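I went to see Bergeron on Saturday with my arms more or less folded. Friends had been telling me for months that this was the band that would bring loud guitars back, and I've been told that so many times I could set it to a riff.

The venue was the Brunden, which holds nearly 3,000 and was maybe half full when the support finished. Doors at seven, headliner on at 9, the usual long wait with the usual playlist.
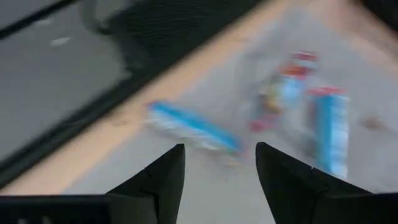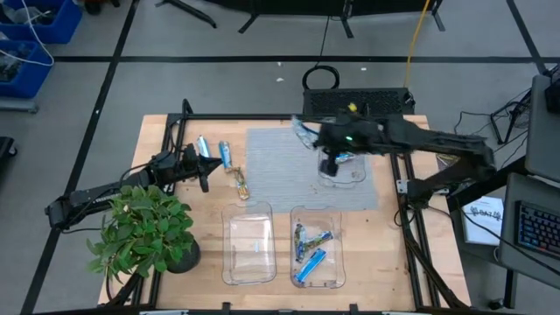 Mali Pumphrey thought I'd made up my mind before the first chorus, and told me so at the bar: the new songs need two or three listens, and a Saturday crowd that came for the old single was never going to give them that. Fair enough, some of it. I did go home and play the album again. Twice.

But a live show shouldn't need homework. They opened with "Litirness," which is a decent four-minute song that they stretched to nine by stopping in the middle to make us clap. Then came a drum solo. I like drums. I don't like checking my phone during them.

The singer can sing, I'll give her that. When the rest of the band dropped out for the slow one, her voice filled the room without any help, and for a minute I got what the fuss was about — then the backing track came in with a choir on it, and there was no choir on that stage. If I'm paying 30 dollars to hear five people play, I'd like to hear those five people.

The encore was better, 15 minutes with no speeches, fast and a bit sloppy, and the bass player finally looked like he was enjoying himself. More of that and I might come round.

They're back in October, in a smaller room. Mali has already bought her ticket. I'm waiting to see who's opening.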